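The Rurstead winter film season, written up late

26 December 2020

I promised in July that I would write something about the film society's winter season and then I didn't, so I'm doing it now while the house is quiet and there is leftover ham to get through.

The season was four films by Prurna Rastogi, shown over four weeks in the old Rurstead hall with the chairs spaced out. I had seen one of them before, years ago, on a bad tape with the subtitles running off the bottom. The other three were new to me. Ankit Dhillon picked the order and I think he got it mostly right, though I would have swapped the first and the third.

He opened with Calla, the longest of them and the one people usually mention if they mention her at all. A woman comes back to her mother's town to sell a house and spends most of the film waiting for a man to bring the papers. It runs close to three hours. There is a shot of a kitchen doorway that goes on for so long that somebody behind me started unwrapping a lolly, stopped, and waited for it to finish. I liked the film a lot. I also think it is a hard one to start with, and we lost a few people after that first night who would have enjoyed the later ones.

The second film is shorter and has more talk in it. Two brothers run a bus between villages and argue about whether to buy another one. Most of it was shot inside the bus, with the light coming and going across their faces, and Rastogi leaves in the engine noise even when it covers the words. I missed a fair bit of the dialogue and didn't mind. 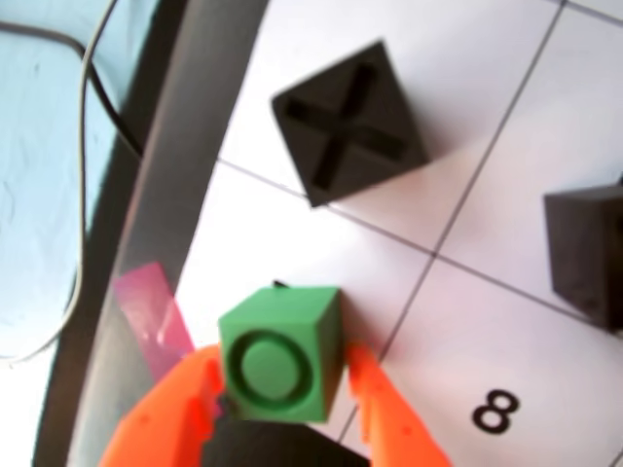
The third was my favourite. It is the only comedy in the group, although the humour is dry and takes a while to show itself. A schoolteacher is asked to judge a singing competition and can't tell the singers apart. Mamta Negi plays the teacher and she is in every shot. She has a way of listening with her chin down that made the whole hall laugh the third time she did it. I went looking for her other work afterwards and found very little of it on disc.

The last one I can't say much about. It was made with less money and it looks it, and the sound dropped out twice during our screening. The colour had faded towards pink as well. I would like to see a better print before I decide what I think of it.

Hiring the films cost us $2,890 all up, including freight. Our budget was $3,000, so we scraped in. We sold 439 tickets across the season, fewer than the year before, but with the seats spread out we couldn't have fitted many more on the first two nights anyway.

A few people have asked where they can see the films now. Calla is the easiest to find. The bus film turns up at libraries if you ask for an inter-library loan and are prepared to wait. I don't know of any way to see the other two at home.

Ankit wants to do silent films next winter, with a piano. The piano in the hall hasn't been tuned for a long time, so we would need to sort that out first.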